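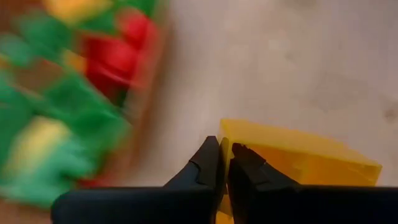
Home | Workshop Guides | Tool Booking | Membership | Contact

Setting the Grip Force on a Two-Finger Gripper

This guide applies to members building a tabletop arm in the Barkham shared workshop or at home from the Flanell plans. It covers the adjustment of closing force for soft or waxy blocks, which mark easily when the fingers close too hard. The arm should already be assembled and homed. Allow 43 minutes for the full procedure.

Before you begin

Clear the arm's full reach and keep the stop button within reach of your free hand. Wipe both fingertips with a dry cloth. Check that the wrist camera cable has slack at every joint – a tight cable will pull the view off center when the wrist turns.

Procedure

1. Open the Mirkora control panel and select Gripper, then Manual.

2. Close the fingers with nothing between them. Record the position value at first contact. On the workshop arm this value is 1352. Yours will differ.

3. Open the fingers and set the force limit to 15 percent.

4. Place one block on the table, with its long side running across the line of approach. Lower the wrist until the fingertips are level with the middle of the block.

5. Close in small steps. Stop when the position value holds steady for two readings.

6. Raise the wrist 190 mm at low speed. If the block slips, lower the wrist, open the fingers and increase the limit by two percent. Repeat from step 5.

7. Release the block and inspect both sides. A dent means the limit is too high. Turn the block to a fresh face before the next trial.

8. Save the setting under the name of the material. Do not overwrite the default profile.

Members using the older Varela motor board must restart the controller after step 8 – the saved limit is not read until then.

Log sheets are kept beside the electronics bench.

Contact the workshop office | © Barkham Shared Workshop | Back to top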